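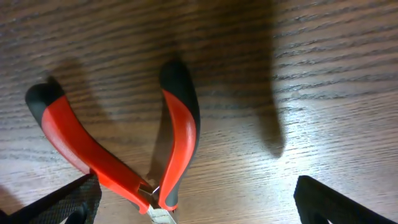

¿Cuánta harina hace falta para una hogaza de masa madre de tamaño familiar?

Con 400 gramos de harina de fuerza sale un pan estupendo para cuatro personas, ¡y todavía queda para las tostadas de la mañana! Yo le pongo 300 gramos de agua, 80 de masa madre activa y 8 de sal.

## Antes de amasar

Refresca la masa madre por la noche y empieza a primera hora. Me encanta este momento: levantas la tapa y ya huele a yogur y a manzana (si huele a disolvente, dale otro refresco y espera). La receta me la pasó Zorica Delić, y desde entonces la he repetido cada septiembre, en cuanto afloja el calor.

## La masa

1. Mezcla la harina y el agua hasta que no quede nada seco. Deja reposar 40 minutos.
2. Añade la masa madre y la sal, y aprieta con los dedos mojados.
3. Haz cuatro series de pliegues, una cada media hora. ¡Vas a notar cómo cambia la masa entre una y otra!
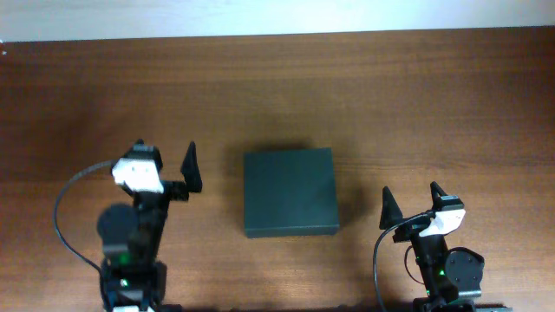
## El horneado

Forma la hogaza, métela en la nevera hasta el día siguiente y hornéala en olla a 250 grados, 20 minutos tapada y 25 sin tapa. Déjala enfriar en una rejilla, al menos una hora, antes de cortarla.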